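A visit to the Urholm open workshop

In September our small team received an invitation from Urholm to try two hand-held grippers side by side. I went together with my colleague Heloísa Mendonça. We travelled 70 kilometres by bus and arrived early, so we had time for a coffee.

Our host was Dalva Queiroz, who organizes the trials. She explained the programme in a few words: first the Guvenance gripper, then the Jidisex, the same tasks with both, and notes after each round. I liked that there was no sales talk.

The Guvenance has straight flat fingers. It picked up a pen and a folded cloth without trouble, but round things turned in its grip. The trigger is stiff, and after some minutes my thumb was tired. The Jidisex has curved fingers, and I needed a little practice to see where the tips would meet. For cups I preferred it at once.
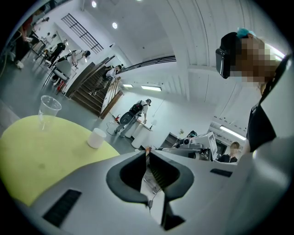 The curved fingers close to the round table, with a clear plastic cup and a white paper cup on it.

The paper cup was the best test of the day. With the Guvenance I crushed it 2 times. With the Jidisex I could lift it by the side and put it down again, if I came in slowly and kept my wrist level. Heloísa has smaller hands and found the body too wide for her – she asked if a slimmer handle is planned. Dalva wrote this down but made no promise.

We also compared the camera views on a monitor. The wide lens shows much of the room, which helps when you look for the next object, but the curve at the sides makes distances hard to judge. I would like to repeat this part with a narrower lens and the same cups.

For our own work we will ask to borrow the Jidisex. Heloísa still wants to try the Muñoz controller with it, and there was no time for that.

Recent reports
Choosing a camera for close work
Muñoz controller: first impressions
Notes on finger pads and soft objects

Last updated: 22 Oct 2024

Contact us | Copyright, all rights reserved | Back to top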